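4.2 Sorting practices in shared collections

The survey results in Section 4.1 showed that most toy libraries in the study spent more hours on small construction bricks than on any other category of stock. This section looks at how the bricks were sorted before being put back on the shelf, and what effect the method had on the number of incomplete sets reported by borrowing families.

Four libraries agreed to keep a sorting log. Ullerstead and Grenach are mid-sized services attached to public libraries, each lending from a single room. Oddsson is a rural service that lends mostly by mail. Zovar operates out of a community centre and shares its storage with a playgroup. Across the four sites, 2760 returns were logged between March and the end of the school year. A return was counted once, however many sets it contained.

Staff at each site were asked to carry on with whatever method they already used for the first part of the study and then to change to sorting by colour. We chose colour as the comparison because it needs no training and is the method most families use at home. The log sheet asked for the method, the start and finish time, and any parts found to be missing. It didn't ask staff to record the type of part missing, and in hindsight this would have been useful.

Containers were not standardized. Sites used what they owned, and the main kinds were open-fronted bins and closed compartment cases.
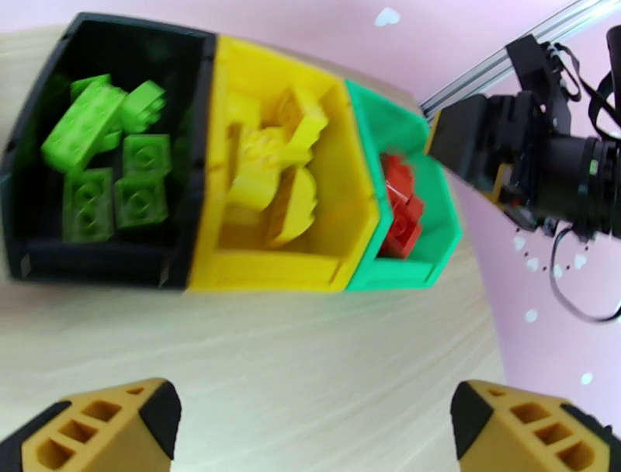 Figure 3. Open bins on a tabletop, with green bricks in the black bin.

Open bins were the faster of the two. The median time to sort a return into open bins was nine minutes, against 14 for compartment cases. The gap was widest at Ullerstead, where the person sorting stood at a counter and could reach every bin without moving. At Oddsson there was almost no gap, and the log notes suggest that this had more to do with packing for the mail than with the sorting itself. A return going straight back into a mailing carton was often sorted and packed in one step, and staff there recorded the two together.

Colour sorting reduced the time for new staff but not for experienced staff. Two of the most experienced sorters became slower after the change. Both had been sorting by part, and their notes say that a mixed pile of one colour took a second pass before a set could be checked against its parts list. This agrees with what adult hobbyists commonly report about their own collections, where colour works well up to a certain size and then stops being helpful. Our data can't say where that point lies for a lending collection. The largest single set in the study had just over a thousand parts.

Missing parts were reported in 11 percent of returns before the change and nine percent after it. We don't treat this as a real difference. Reports came from families as well as from staff, and some families were much more thorough than others. At Grenach, 50 of the missing part reports came from only a handful of households. Removing those reports brings the Grenach rate down to match the other sites.

Closed cases had one clear advantage. Sets kept in them were less likely to be mixed with other sets on the shelf, and this held at all four sites. Cases with latches were preferred over those with a push-on lid. Several staff asked for a parts card to be taped inside the lid, and Zovar began doing this partway through the study.
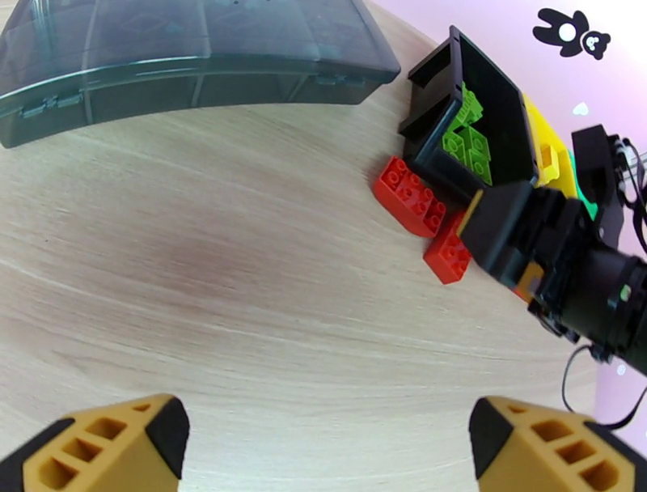 Zovar's written comments on the draft took another view of the cases: "We would not buy more of them. The kids tip them out in one go and it's the parents who have to put everything back in the right spot. With a bin they just scoop it up and go. We lose a few pieces that way but we get the sets back on time." Their return records do support the last point. Sets lent in bins came back late less often than sets lent in cases, although the bins tended to hold smaller sets and the loan periods were the same for both.

The cost of each method was also considered. Replacement bricks were bought by weight at all sites except Oddsson, which ordered individual parts to match its lists. Ordering by part was more expensive per brick, but very little of what was bought went unused. The sites buying by weight kept a spare parts tub, and by the end of the study these tubs held more bricks than had been reported missing in total. No site had a regular time for going through the tub.

Washing was left out of the timings. Practice varied too widely, from a mesh bag in a domestic machine to wiping by hand, and drying could take anywhere from a few hours to a full weekend depending on the season. Where a return had been washed, the clock was started when sorting began.
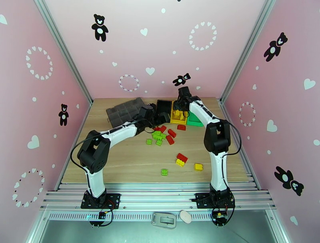 There are limits to the timing data in any case. Start and finish times were written down by the person doing the sorting, usually between other jobs, and many were rounded to the nearest five minutes. Some 90 entries had no finish time and were dropped. Interruptions were not recorded at Ullerstead or Zovar, where the same person was often serving families at the desk. The medians given above should be read with this in mind, and small differences between sites should be ignored.

Section 4.3 turns to the labelling of bins and cases, and to the use of picture labels for younger borrowers.

3 Comments
12 Shares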